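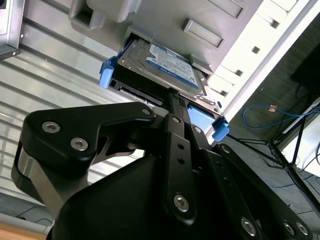
Photo: Utgate Community Archive / Dhillon

Sound Archive Assistant (part-time, fixed term)

Utgate Community Archive, Droment

Do you like listening to people talk? We mean really listening, headphones on and a cup of tea going cold beside you, while a woman who worked the canning line in the fifties explains how you could tell which foreman was on shift by the smell of his pipe tobacco. If that sounds like a good way to spend an afternoon, please read on, because we would love to hear from you.

The Utgate Community Archive looks after the memories of our town and the farms and villages around it. We began as a shelf in the back of the public library and have grown, a little untidily, into three rooms on the second floor of the old Droment grain exchange. We hold photographs, parish newsletters, shop ledgers, a great many recipe cards, and the collection we are proudest of, which is our spoken history. There are 913 recorded interviews in it so far, and people keep bringing us more in shoeboxes.

Most of those interviews have been copied from cassette and reel and are now safely stored as digital files. What they don't have, for the most part, is a proper description. A file might be called "Mrs. D, kitchen, tape 2" and contain ninety minutes on flood years, sheep prices and a wedding where the band never came. It's wonderful stuff, and at the moment the only way to find it is to ask whoever happens to remember it. We have funding from the Dhillon Fund to put that right, starting with a set of 448 interviews from the farming families, and we are looking for a patient, curious person to help us do it.

What you'll be doing

Mainly, listening. You will work through the interviews one at a time, writing a summary of each and noting the places, trades, events and family names that come up, with the time at which each is mentioned. We have a template for this and it's a friendly one. You'll also write to families about permissions, and sometimes talk with them on the phone, and this takes some kindness, as you may be telling a grandson that we have his grandmother's voice when he didn't know a recording existed. Once a month you'll help at our open afternoon, when visitors come in to hear extracts and very often stay to correct us.

There will be some odd jobs too. We're a small place and everyone ends up moving chairs.

Who we're looking for

You don't need a degree in history or library science, and you don't need to have worked in an archive before. Some of the best people we've had here came from school offices, nursing, and in one case a bakery. You do need to write clear, plain English and to type comfortably while listening. You'll need to be careful with other people's private business, since some of what is said on the tapes was said in trust. A good ear for the local accent is a help, though if you're new to the area you will pick it up faster than you'd think.

If you happen to speak Punjabi or Polish, please say so in your letter. Both turn up in the collection and we have been leaning rather heavily on the goodwill of friends.

Hours, pay and place

The post is 18 hours a week for 14 months, starting in September. Mornings suit us best, but we can be flexible around school runs and caring duties. Pay is $21.50 an hour, with paid leave in proportion. You would be based at the grain exchange, in the middle room, which gets the sun. There is an elevator, an accessible restroom on our floor, and free parking behind the building after 9:30 a.m. The number 37 bus stops across the street. After the first two months, you may do up to a third of your hours from home if you'd like to.

We will give you good headphones, a foot pedal, a decent chair, and all the training you need.

How to apply

Please send us a letter of no more than two pages telling us a bit about yourself and why this job appeals to you, along with a résumé or simply a list of the work you've done, paid or unpaid. We would also like you to describe, in 100 words or so, a story that somebody once told you and that you've never forgotten. It needn't be a grand one.

Applications can be handed in at the front desk, mailed to the archive at the grain exchange, or sent through the contact page on this site with "Sound Archive Assistant" as the subject. We'll be reading them through the end of July and will reply to everyone. Interviews will be held in August and are more of a conversation than anything else. We'll play you a short recording and ask what you'd write down.

If you'd like to see the rooms before you decide, do come by any weekday between 10 a.m. and 3 p.m. Ring the lower bell, as the upper one has been broken for a while.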